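2025-02-22
Egg handling, small room, hand-held grippers

Fault: right gripper stopped closing partway through a run and then closed again without being asked. Second time since we moved the table in here. The first time I put it down to me squeezing badly. I don't think so now.

Setup as left by the Chettiar work, no changes to firmware. Both grippers on, one marker cube each, head camera running, egg on the small clear dish in the far half of the table. Task is the usual one: reach, grip, lift clear of the dish, hold, put back. Log is saved as run 543 on the shared drive, under Dernix.

First few lifts fine. Then on a lift with the right hand the finger position in the log goes flat. My hand kept squeezing, trigger value climbs as you'd expect, fingers don't follow. I held still to see if it would catch up. It did, all in one go, and went past where it should have stopped. Egg cracked along one side and leaked onto the dish and a bit of the table. Some got on the black finger pad as well. Left gripper was clear of the table and is not involved as far as I can tell.

Stopped the run, powered the right one down, wiped the pad with a damp cloth and then a dry one. Checked the pad edge for splits and found none. Washed the dish. New egg out of the carton and started again at low grip force, standing back a bit from the near edge so my arms weren't pressed up against it.
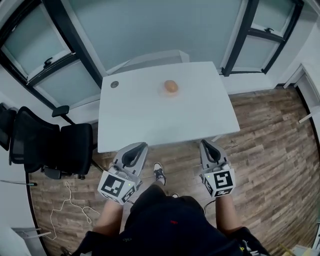
With the force limit down I couldn't get it to fault in the first four lifts. Then I started moving the cable on purpose. Bending it near the connector on the right gripper gives a dropout almost every time if the bend is toward the wrist. Bending it away does nothing. Swapped the cables left to right and the fault went across to the left gripper, so it's the cable and the gripper itself is probably all right. Swapped back and it came back to the right.

What bothers me more is what happens after the dropout. The controller keeps the last trigger value it was sent, and when the link comes back it drives straight to the new one at full speed. No ramp. With an egg that costs an egg. With a finger between the pads it's a proper pinch, and I've had my fingers in there plenty of times, turning the egg round or straightening it on the dish. The Vomcombe notes say the grippers open on loss of signal. These ones don't. They hold, then jump. Either the setting was never turned on or the dropout is too short to trip it. I'd guess the second, the gaps in the log are very short, but I haven't measured them against the timeout yet.

Also worth writing down: marker tracking was good the whole way through, including during the fault. Lights on the cubes stayed green. So the green light tells you nothing about the gripper link and we should stop treating it as an all-clear. I've been glancing at it before putting a hand in and I expect others have too.

Done today:
Bad cable tagged with red tape and put in the box for Dirnenitz, not back in the drawer.
Force limit left on low for both grippers. Please don't put it up until the ramp is sorted.
Pads cleaned again at the end, egg gets into the seam and goes off.

Still to do:
Measure the gap lengths in 543 and compare with the timeout.
Add a speed limit on reconnect. Same fault may be sitting in the July build, check before anyone copies it over.
Some kind of strain relief at the right wrist — a loop and a strap would do.
Order two spare cables, we're now down to none.
White cable on the floor by the chairs needs to be coiled up or taped down. I nearly rolled a chair over it.

Until the reconnect jump is fixed: power off the gripper before reaching between the pads, even just to move the egg. Both sides, every time.

Run 543 should be kept out of the training set but not deleted.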